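Speaker notes - handing over a regional sales role (Tuesday, 24 min slot + questions)

Lanying Yin, Bergmann

Start on time even if people still getting coffee. Say hello, say who I am, skip the career history, it's in the program.

Opening. Bergmann changed the head of its regional wholesale business in October. I was the person coming in. Press release was four paragraphs, mostly titles. Talk is on the stuff between the release and my first full quarter.

Size of the thing, one time only, don't repeat: 1109 accounts, 77 people, 3 warehouses. Jidthorpe the biggest, then Bekau, then the little one by the airport. Pause so they can write it down.

1. The announcement

- Staff got the email at 9. Customers got it at 9 too. Mistake. Drivers were hearing it from restaurant owners on the dock.
- If I did it again: supervisors the evening before, in person or by phone. Then all staff. Then customers by lunch.
- Warehouse people don't sit at email. Jidthorpe found out from a printout taped over the time clock. Someone had already corrected my name on it in pen, fair enough
- Tell the pasta supplier story here IF room feels awake. Otherwise move on.

2. The overlap

Outgoing head stayed on for three weeks. We had planned for six. Used the first week badly, all intro lunches. Lovely lunches. Learned almost nothing on pricing.

What I should of asked for on day one:
- which customers have a handshake deal that isn't in the system
- which credit limits got raised by phone
- who gets called when a truck breaks down at 4 am
- what was promised for next year and to who

Handshake deals were the big one. Found them one at a time, from angry calls. A bakery chain out of Bekau had free Saturday delivery going back years, nothing written anywhere. We cut it off without knowing. Got them back but it cost us a price freeze.

Slow down here. This is the part people ask about after.
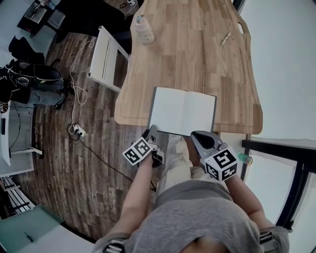 Notebook, pages blank.

3. Titles

Quick one. I have two titles, head of region and VP of the parent. Sounded great. In practice two bosses, two budget calenders, two Monday calls that overlapped by half an hour. Took until spring to get one call moved. Advice: settle the calls before signing, the title sorts itself out.

Also who can approve what. I could sign a warehouse lease but not a new forklift. Laugh line, wait for it. Then say the forklift took nine weeks.

4. Gritik

Careful, they have people in the audience. Keep it friendly.

Gritik is the ordering system we were halfway through rolling out. Jidthorpe live, Bekau not, airport site on paper. New boss arrives, everybody wants to know is it still on. I said "I'll look at it" and that got heard as no. Training stopped the same afternoon. Two months to get it going again.

So: if you don't have an opinion yet, say the current plan stands till you say different. Use those words. Put them in writing to the site managers.

Bekau went live in the end, one bad weekend with the frozen orders, then OK. Don't go into the frozen orders.

5. People who wanted the job

Two internal candidates. Both good. I talked to one the first morning and left the other for "next week" and next week turned into a month. She left for a competitor, took her assistant with her. My fault, say it plain, no jokes on this one.

The other now runs Jidthorpe. Don't name him, he asked.

6. If short on time

Cut section 3 entirely. Keep 2 and 5. Skip the forklift even tho it gets a laugh.

Questions I'll probably get:
- Did you bring your own team? No. One analyst, later on.
- Did margin hold up? Can't give numbers. Down a bit, then back.
- Would you take a shorter overlap with better lists? Yes
- Any more changes coming at the top? Not mine to answer, send them to the press office

Close: handover list is one page, copies on the table by the door, take one. Thank the moderator. Water bottle, clicker back to the tech desk.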